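January, early, kettle not on yet

The letter from Filside came. They want to put our street on the new water meters and they say the average household will save 178 a year. Average of whom, I'd like to know. I read it twice and the number has no source, only a little star, and the star leads to a line saying that savings may vary. Well, yes.

I went back through the old bills last night. We paid 600 last year on the flat rate, and that was with the garden hose going all through July. To save 178 we would have to give up close to a third of it, and I can't see where it would come from. The same people ran the trial in Dumlow, and the leaflet is all smiles about Dumlow, with 2363 homes switched over. Not a word on how many of them pay more now. 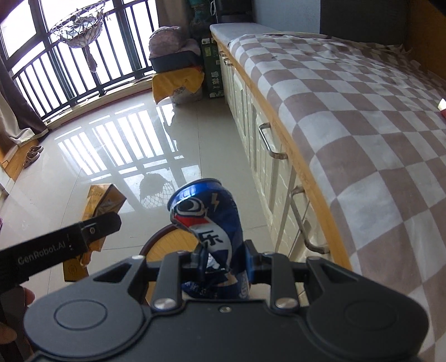

Two doors down the view is that I should sign and be done with it, that the meter goes in whether we like it or not and the ones who sign early get the fitting free. Maybe. I've heard "free" before - the Buvari boiler cover was free for a year and then it was 11 a month until I noticed.

Left the form on the windowsill, unsigned. I'll phone in the morning and ask what happens if there's a leak on our side of the meter, which the leaflet doesn't mention at all. I expect to be on hold a good while.

Rain again. Cut up the last of the squash for soup, too much salt.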